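Deep bin

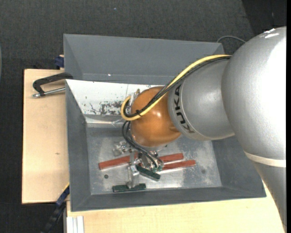 A deep grey bin on a light wooden work surface.

A deep bin is an open-topped rectangular container with sides tall enough to hide what is in it. It is found in workshops, stockrooms, schools, and the back halves of garages, where it holds parts, parcels, offcuts, and things that were going to be sorted later. It is distinguished from the tray, which is shallow, and from the box, which has a lid or at least remembers having one.

Terminology

Usage varies by trade. Warehouse catalogs generally call the object a tote if it has handles and a bin if it does not, a rule that most catalogs break by the second page. "Tub" is common in homes. The "deep" in the name has no agreed lower limit. Fermín Maldonado, in his handbook of shop storage, proposed that a bin is deep when a person of ordinary height has to lean in to reach the far bottom corner. The definition has been criticized for depending on the person, and is widely used.

Form

The typical deep bin has four straight or slightly tapered sides and a flat floor. Tapered bins can be nested when empty and take up little room, although separating them again may call for two people and a certain amount of language. Straight-sided bins do not nest, but they hold more for their footprint and sit flush against one another.

Grey is a frequent color. It shows neither dust nor scuffs to any great degree, and it goes with everything in the sense that no one has ever tried to match anything to it. Manufacturers also offer blue, red, and yellow, usually with the suggestion that the colors be used as a code. The Ekanayake supply catalog lists 14 colors and sells a separate chart for recalling what they mean.

Floors

The floor takes most of the wear. Bare plastic is quiet and cheap but scratches. Metal floors and liners stand up to heavier contents and wipe clean easily, at the cost of noise: a single dropped bolt can be heard in the next room. Felt and rubber liners reduce the sound and collect crumbs. The Bulen liner, sold in seven sizes, is cut slightly small so that it can be lifted out, which also allows screws to get underneath it.

Placement

Deep bins are kept on the ground, on shelves, or on a work surface. Ground placement is the easiest on the furniture and the hardest on the back. On a bench or table the rim comes up a good deal higher than the work around it, and a surface that was comfortable for writing may be too high for reaching down into a bin. Some benches, including the Funura series, have a lowered section for this purpose. Others are simply built lower and complained about by everyone who uses them for anything else.

Wooden surfaces are favored because they give a little and do not slide. Carpet beneath the bench softens the landing of dropped items, then hides them.

Contents and settling

Objects in a deep bin migrate. Small, dense items work their way to the bottom, while large, light ones stay on top and give a false account of the whole. Periodic emptying is recommended in most storage manuals. The Carnex inventory guide gives it as step 7 and does not mention it again.

See also

Crate
Drawer, miscellaneous
Pegboard
Workbench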